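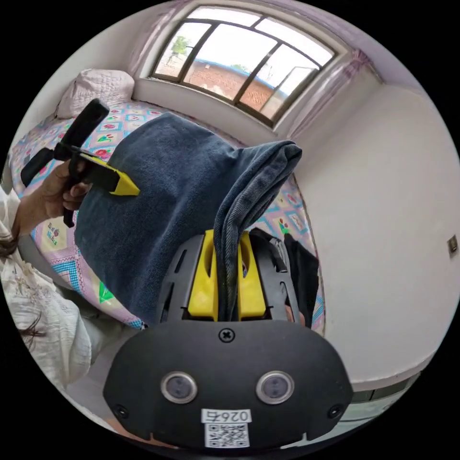 What do people come to see on an open day? Mostly they come to see something get folded.

At Castum the visitors were let in at ten, and the line already went past the gate. The firm had printed 838 name stickers and ran out before lunch. A woman came with her son, who was 12 and wanted to see the arm that did laundry. She wanted to see it too, though she had told him she was only there for the free coffee.

The arm stood at a table on the second floor, behind a yellow line. A guide in a Peretti shirt explained that it had learned from people folding clothes at home, in their own bedrooms, on their own beds. She said it had worked from 2150 recordings. Then she dropped a pair of jeans on the table and stepped back.

The arm waited — long enough for someone to cough — and took hold of one leg. It lifted, shook a little, and laid the leg over the other. The boy held his breath. The second fold came out crooked. The arm picked it up again and made it straighter.

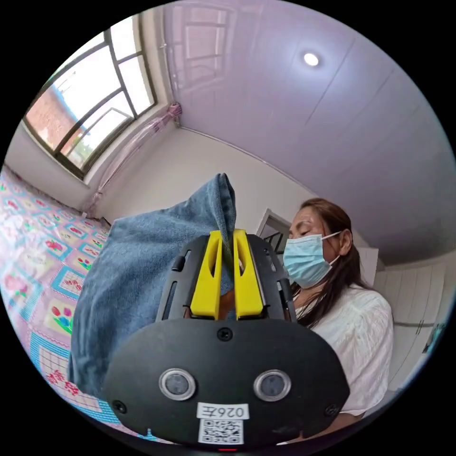

Gu said from the back that the people at home must have been very patient, and asked if the arm could do a fitted sheet.

The guide said it couldn't yet. They hoped to try one in July.

A few people laughed. The woman didn't. She was looking at the jeans, which had been folded in thirds, the way her mother used to do it.

"We do it in half," the boy said.

"I know," she said. They stayed for the towels.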